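Workshop notebook, Vamdale hangar annexe
June, started writing this up at 7.40 in the evening
By Yeison Echeverri

Best day on the glider model yet. I'm putting it all down tonight while I still remember which run was which, and Valdir can correct me in the margin tomorrow.

Where we'd got to: the question is still the one from spring. If a light single loses its engine just after take-off, how high does it have to be before turning back to the runway beats landing more or less straight ahead? Every pilot learns "don't turn back" and every pilot has a private number in their head for when they would. We want to know what the number depends on, using the radio-controlled model (we've called her Hirnus, after a misprint on the parts order that we all liked too much to correct) and Valdir's desktop simulation, which he calls Cokari and won't say why.

Morning. Balanced Hirnus on the stand. She came out nose-heavy again, even with the battery pushed all the way back, so I moved the receiver behind the wing spar and retaped the lead. Much better. The elevator linkage still has slop in it. I can waggle the surface with a fingertip and the servo arm doesn't move. I've put a new clevis on the list, but for today I just took up the play with a bit of heat shrink and it held all afternoon.

Then the pitot tube. I'd been blaming the airspeed sensor for the odd readings last month and I owe it an apology. The tube was sitting in the wake of the little camera blister we don't even use any more. Blister off, hole taped over, tube moved out along the left wing, and the readings settled down beautifully. I held her out in front of the big fan and got a trace so flat I thought the logger had frozen. It hadn't! I blocked the tube with my thumb and it dropped straight to nothing, let go and it came straight back.

This does mean the airspeeds from all the earlier flights are suspect. Valdir thinks we can rescue some of them by comparing with the ground speed out and back on the calm days. I think we should bin the lot and fly them again, partly as it's more fun.

Flights. Valdir Magalhães flew, I called heights off the telemetry and shouted "cut" at moments he wasn't expecting. That was the bit we changed. Before, he knew when the cut was coming, and when I look back at the old traces you can see the nose go down practically before the motor stops. Today I had a shuffled stack of cards in my pocket with the heights written on them and he had no idea. What a difference. There's a clear gap now between the motor current falling to zero and the first elevator movement, and in that gap the speed just drains away. On one of the steep climbs she was nearly at the stall before the nose came over at all.

I find this properly exciting, as it's the piece the simulation has been missing. Cokari assumes the pilot reacts straight away. Its turns are lovely, perfectly flown, and it gets home from heights where Valdir was landing in the long grass. He's a good pilot. He was surprised, that's all.

We did 8 cuts altogether. The 4 from the lower cards all went straight ahead, no argument, all down in one piece. The other 4 he was allowed to choose. He turned on three of them and made the strip twice. The third one he ended up low and crosswise, decided to stop trying for the strip and put her down level in the grass. A very nice landing in the wrong place, and I told him so. The fourth he didn't fancy and went straight ahead again.

Things I noticed from the traces, rough for now:

Bank angle matters more than I expected. His two good turns were both much steeper than the failed one. Shallow feels safe but it takes ages to come round, and she's sinking the whole time. Too steep, of course, and the stall speed climbs up to meet you. Somewhere in the middle there's a sweet spot and I'd love to plot it properly.

It isn't a half circle. I knew this on paper. You turn through 180 degrees and you're pointing home, but you're off to one side of the strip, so you have to keep going past it and then turn back the other way. Watching it from the end of the runway really brings it home how much height that second little turn costs, and it all comes right at the end when there's none to spend.

Wind. There was a light breeze down the strip. Coming back with it behind her she arrived fast and floated on and on. On the second good one she touched down so far along that with a stronger wind she'd have gone off the far end. So you can have too much height as well as too little, and I haven't seen that talked about as much as it deserves.

Climb angle. A steep climb keeps you close to the strip, a flat one gives you speed to play with. I want a whole afternoon on just this.

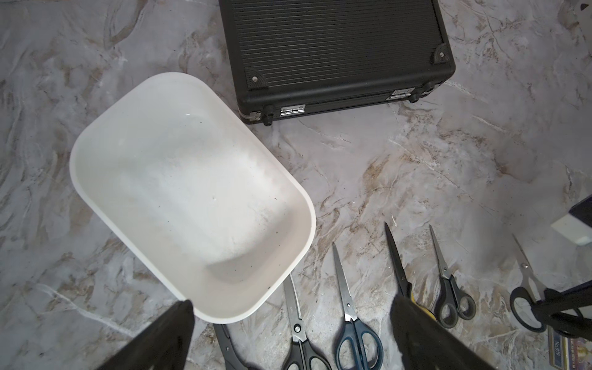 Black case and white tray.

After lunch, the simulation. Valdir put a delay into Cokari so that the controls stay frozen for a moment after the motor stops, and then ran it 1,000 times with the delay and the bank angle jiggled a little each time. It took less time than making the tea. The spread is enormous. With no delay nearly all the runs land in a tidy clump near the runway threshold. Put the delay in and the clump smears out into a long tail, and the tail is all short of the runway. Same height, same aircraft, same wind. We both just stared at the plot for a while.

We then had a good argument over whether a fixed delay is fair. I say a person doesn't freeze and then fly perfectly; they start to push, wonder if it's enough, push a bit more. Valdir says put the simple thing in first and see how far it gets. He's right, but I've written my version down here so that I can be smug later if it's needed.

Next we tried a minimum height in the simulation of 400 feet, scaled to a full-size two-seater, as that's a figure we've both heard quoted in clubhouses. I don't want to write the answer here yet. It changed a lot depending on the climb speed we gave it, and I'm fairly sure one of the drag numbers is wrong with the propeller stopped. A windmilling prop and a stopped prop are different animals and we've got a single value for both. Must fix before anyone else sees the plot. Must not let anyone quote a height off the whiteboard in the meantime! I've wiped it.

On the propeller: Hirnus has a folding one, so her blades tuck back when the motor stops and she glides far better than a real trainer would. That flatters every result we've got. Options are a fixed prop, which means a new hub, or a small drag plate on the fuselage that gives the same effect. I like the drag plate. It's cheap, we can try several sizes, and it doesn't risk the motor shaft on a nose-down landing. Valdir likes the fixed prop as it's the real thing. We may end up doing both.

The Ospina logger worked faultlessly all day, for once. New memory card, and I've set it to write a fresh file each time it's armed, so there's no more picking one long recording apart by hand. File names go by card order, not height. The key is on the inside back cover of this book.

Damage: one scuff under the nose, a tear in the film on the left wingtip from the grass landing (patched), tailwheel slightly bent and now slightly bent the other way. She's a tough little thing.

To do:
New clevis, elevator.
Separate drag values for stopped and windmilling prop.
Cut drag plates, three sizes, and weigh them.
Ask the club for the early slot again, the air was so much smoother before ten.
Shuffle the cards properly. Valdir claims he was starting to guess by the end, and I think he may have been.
Let me fly some. I'm much worse than he is and that's useful data.

One more thing before I lock up. The old airline simulator people have known for a long time that a surprised crew and a briefed crew perform differently, so we've discovered nothing new there. But seeing it come out of a foam aeroplane and a stack of cards, on our own traces, with the little flat bit where a friend of mine was thinking "oh"... I've been grinning since teatime. I'd like to put the best and worst cuts side by side on one sheet, same scale, and pin it up by the door.

V.M. in pencil, next morning: the flat bit was me thinking something shorter than "oh". Also it was a crosswind on the third turn, go and look at the windsock notes. Agree about the drag plate, reluctantly.

Checked the windsock notes. He's right, the wind had gone round by then. That might be most of why he ended up off to one side, since he turned away from it and got blown further out. So: always note which way the turn goes relative to the wind, and try both. Adding a column.

Recent entries
Rebuilding the launch dolly
Cokari: first glide comparison
Why the airspeed trace wanders (wrong, see June)
Film covering and what not to do with the iron
Notes on stall strips

Vamdale workshop notebook. Text may be copied for club use, please ask first. Contact: leave a note in the Vamdale annexe. Back to top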